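Looking After the Pots and Pans You Already Have

My neighbor asked me over the fence last Sunday which saucepan she ought to buy, and I'm afraid I kept her standing there with her watering can for the better part of half an hour. I never did answer the question. What I told her was how to rescue the three she was planning to throw out, and as she went home and did it, I thought I'd better write the whole lot down for the rest of you. Put the kettle on first, I do go on a bit.

Start with the burnt ones

Everybody has scorched a pan. I have done it with rice, with oatmeal, with jam (twice in one summer, and the second time I was standing right next to it). The first thing is to leave the steel wool in the drawer. Let the pan cool down on its own, put in enough water to cover the black part, add a good heaping spoonful of baking soda, and bring it up to a gentle simmer for ten minutes or so. Turn it off and go do something else. When you come back, push at the burnt layer with a wooden spoon and most of it should lift. If it doesn't, do the same again before you reach for anything rougher.

For the really stubborn brown ring that stays behind, make a paste of baking soda and a few drops of water, smear it on thickly and leave it overnight. I've had pans come clean this way that I was ashamed to let anyone see. One word of warning: keep baking soda away from bare aluminum, which it can turn dull and gray.

Rainbow marks and white spots

Those bluish, oily-looking rainbows inside a stainless steel pan are from heat, and they do no harm at all. A splash of white vinegar swirled around with a soft cloth takes them off. The chalky white spots are from hard water, and vinegar sees to those too – warm it a little in the pan first if they've been there a long time. Rinse well, unless you want your custard to taste of pickles.

Little pits in the steel are another matter, and you can't get rid of them once they've formed. They often come from dropping salt into cold water and letting it sit on the bottom. Wait until the water is hot, give it a stir, and you'll save yourself the trouble.

Keeping the outside nice

Colored outsides take more looking after than the steel inside. Cooking oil dribbles down, bakes on, and before long your cheerful yellow pan has brown freckles. Wipe the outside every single time you wash the inside, with warm soapy water and a soft sponge, and get right in under where the handle joins. If the freckles are already there, try the baking soda paste with your fingertips, very lightly, and test a small patch near the bottom first. A matte finish will show a scratch forever!

On a gas stove, keep the flame under the pan and never licking up the sides. My old Komier milk pan has a toasted band all the way around it because I was impatient every morning for years.

Handles

Check your handles in March, or whenever you do your spring cleaning, and then again before the holidays. Hold the pan over the sink, give it a wiggle, and if anything moves, get out the screwdriver. Many handles have one screw tucked inside the end near the pot and a quarter turn is all it needs. Riveted handles can't be tightened at home, so if a rivet is truly loose, stop carrying hot soup in that one.

Turn handles in toward the back of the stove while you cook, but don't let them hang over another lit burner. I know you know. I knew it too, the day I melted one.

Steaming without a steamer

You really don't need a special machine for this. A round wire rack that fits down inside a saucepan, an inch or so of water underneath, a lid on top, and you can do green beans, dumplings, a couple of eggs or yesterday's rice. My friend Gayan Rathnayake warms his leftover flatbreads this way, wrapped in a clean dish towel with the corners folded well in, and they come out as soft as the day he made them. Keep the water below the wires, and listen for it. If the bubbling goes quiet, top it up from the kettle, pouring down the side so you don't drown your supper.

Wash the rack as soon as it's cool. Dried-on starch in all those little crossings is a misery, and an old toothbrush is the only thing I've found that gets at it.
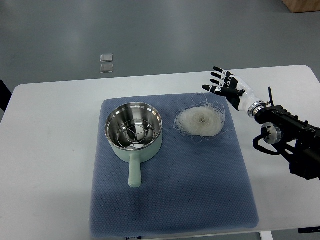

A small saucepan with a wire rack inside, on a textured mat.

Drying and putting away

Dry pans with a towel as soon as they're rinsed if you want them to shine. I'm not always so good about it myself, so I keep a mat out for whatever gets left to drain, and I hang the mat over the oven door at night so it doesn't start to smell. If yours can go in the machine, wash it every week with the dish towels, and skip the fabric softener, as it leaves them less thirsty.

When it comes to stacking, put something soft between each pan. Paper plates will do, or circles cut from an old flannel shirt (I got a whole cupboard's worth out of one of my husband's, with the sleeves left over for dusting). Store lids separately if you have the room. A pan shut up with even a drop of water in it gets a stale smell, and if that's happened to you, a boil with a slice of lemon puts it right.

Next time I'll get to cast iron, and to the letter I had asking what to do with a copper jelly mold that's gone green.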